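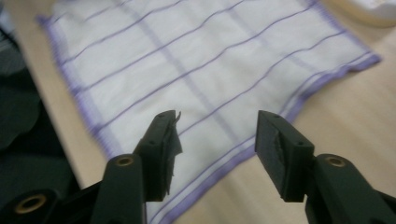
Half match on a DNA site – sibling or something else?

grendness_16
My test came back with a close match I have never heard of. The site labels it "close family" and shows 15 percent shared. Adopted in June, sealed file, no names. Does that number fit a half sibling?

Siriwardena
Low for a half sibling. The usual figure is near 25 percent. At 15 I would look at first cousin or half uncle before anything else. Post the longest segment if the site gives it.

nornano
Disagree with ruling it out. Half aunt and great-grandparent also land in that range, and age settles most of it. How old is the match?

grendness_16
Five years older than me. Longest segment isn't shown.

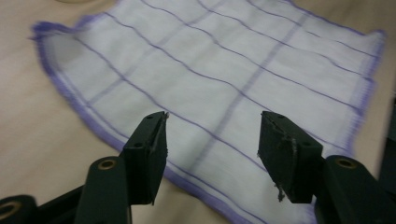
White cloth with purple edging, spread out on the table.

Siriwardena
Five years makes a great-grandparent impossible, so drop that one. Cousin is still the best fit.

Mesfin Endale
Upload the raw file to a second database before writing to anyone. I contacted a match too early in Zarcombe and she closed her account the same day.

nornano
A short message does no harm – name, birth year, county, nothing about parents. Waiting has its own cost if the match is older.

Mesfin Endale
It did harm in my case. Work the shared matches first.

grendness_16
There are over 16 shared matches, all on one side as far as I can tell. I'll sort them by surname tonight and post the list.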